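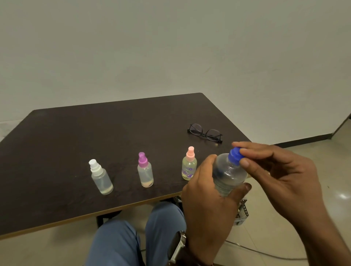 # Unit 5: Mutual Aid Agreements Between Local Governments

Course handout, Local Emergency Management
Instructor: Karthik Mondal
Revised March 27, 2020

## Scope of the unit

A mutual aid agreement is a written arrangement under which one local government may ask another for people, equipment or supplies when its own are not enough. This unit covers the parts of such an agreement, the way a request moves from one office to another, and the questions of cost and liability that most often cause disputes afterward. State-to-state compacts are treated separately in Unit 6 and are mentioned in this handout only where the comparison is useful.

Students should have read the two sample agreements in the course packet, the Mirnberg County agreement and the shorter Likden–Zawadzka agreement. Both are referred to throughout by place name. Section numbers are those in the packet copies.

## 5.1 Why agreements are put in writing

Neighboring fire departments have helped one another for as long as there have been fire departments, and much of that help was given on a handshake. Informal help works well when the event is short and the people involved know each other. It works poorly when an event lasts for days, when the helping crew is injured, or when a large bill arrives several months later and the officials who made the original telephone call have left office.

A written agreement settles four matters before the event:

- who may ask for help and who may agree to send it
- who directs the crew once it arrives
- who pays, and for what
- who is responsible if a person is hurt or property is damaged

State law normally supplies the authority for local governments to enter into these agreements. Students who work for a city or county should find the statute that applies to their own jurisdiction and bring the citation to the second meeting. In some states a governing body must approve the agreement by resolution, and a signature by the chief of a department does not bind the city.

## 5.2 Automatic aid and mutual aid

The two terms are often used as if they meant the same thing. In this course they do not.

**Automatic aid** is sent without a separate request. The dispatch center sends the closest suitable unit, whichever jurisdiction it belongs to, under a plan both parties have approved in advance. It is used mainly for structure fires and medical calls near a boundary.

**Mutual aid** is sent only after a request has been made and accepted. The party receiving the request keeps the right to refuse. Section 3 of the Mirnberg agreement states this right plainly: no party is required to send resources if doing so would leave its own residents without reasonable protection.

The Likden–Zawadzka agreement combines both kinds in one document, and the wording of its Section 2 is unclear on which rules apply to ambulances. Be ready to discuss how the section could be rewritten.

## 5.3 Parts of a typical agreement

### Parties and term

The agreement names each party and states how long it lasts. Many run for a fixed number of years and renew unless a party gives notice. The Mirnberg agreement has 14 parties and allows any one of them to withdraw on written notice without ending the agreement for the others. An agreement with only two parties does not need such a clause, although it still needs a way to end.

### Request procedure

A good procedure names positions, not individuals, and lists at least one alternate for each position. Requests may be made by voice when time is short, but should be confirmed in writing as soon as conditions allow. The confirmation should state:

1. the nature of the emergency
2. the type and quantity of resources needed
3. the reporting location and the name of the person who will meet the crew
4. the expected length of the assignment
5. any special conditions, such as lodging, fuel or protective equipment

Vague requests are the most common fault. A request for "some trucks" cannot be filled with confidence. A request for two dump trucks with drivers, for debris removal on paved streets, for three days, can be answered quickly. Students should practice describing the task to be done as well as the item wanted, so that the assisting party can suggest a substitute if it has one.

### Command and supervision

The usual rule is that the requesting party directs the overall work, while the assisting crew remains under its own immediate supervisor. A crew leader may decline an assignment that is unsafe or outside the crew's training. The agreement should also allow the assisting party to recall its crew if an emergency arises at home — and should say how much notice is expected.

### Licenses and certificates

Paramedics, building inspectors, nurses and heavy equipment operators often work under a license or certificate. Where both parties are in the same state this seldom causes difficulty. Where they are not, the agreement cannot by itself grant permission to practice across the line, and state law must be checked.

### Reimbursement

Three models appear in the readings.

| Model | How it works | Common use |
|---|---|---|
| No charge | Each party bears its own costs | Short fire and police responses |
| Delayed charge | No charge for a set period, then full cost | Storms, floods, long searches |
| Full charge | Costs are billed from the first hour | Specialized teams and equipment |

The Mirnberg agreement follows the second model. Likden and Zawadzka follow the first, with an exception for consumable supplies worth more than $1,000 in a single event. The exception was added after a disagreement over firefighting foam, and Section 7 is drafted more carefully than the rest of the document as a result.

Reimbursement terms also matter when a jurisdiction later applies for state or federal disaster assistance. Terms written after an event has begun may be examined closely, and a promise to pay only if outside money is received is likely to raise questions. Records should be kept from the start of the assignment. At a minimum these include daily time sheets, equipment hours, mileage, receipts, and a copy of the original request.

### Liability and workers' compensation

Each party normally remains the employer of its own personnel, and its workers' compensation coverage follows them. Liability to third parties is handled in different ways. Some agreements leave each party responsible for its own acts. Others require the requesting party to protect the assisting party against claims, except for gross negligence or willful misconduct. Neither sample agreement addresses volunteers, and this gap should be noted.

## 5.4 Keeping an agreement usable

An agreement signed and filed is of little use to a duty officer at two in the morning. Contact lists should be checked at least twice a year. Equipment lists should be updated whenever a major item is bought, sold or retired. The parties should also hold a joint exercise in which the request form is filled out and sent by the staff who would handle it in a real event.

The reading by Jahangir Akanda describes one such exercise in the town of Nurska. The telephone numbers were current, but the dispatch center and the county office were using different versions of the form, and the field for reporting location was missing from one of them. Note the time lost at each step in his account and consider which delays a better form would have prevented.

## 5.5 Discussion topics

Please prepare short notes on the following.

- The right to refuse a request, and whether an agreement with no duty to respond still has practical value.
- The position of a small jurisdiction that asks for help often and can seldom return it.
- Whether public works, public health and information technology staff should be covered by the same agreement as fire and police.

## 5.6 Written assignment

Draft a request procedure for a two-party agreement between a city and the county around it. The draft should not exceed two pages. It must name the positions authorized to make and accept requests, include a blank confirmation form, and state how a request is declined. Students employed by a local government may use their own jurisdiction, provided no private telephone numbers are included.

Drafts are due at the start of the Unit 6 meeting. Revised versions may be submitted until the first Friday in May. Late work requires the instructor's written approval.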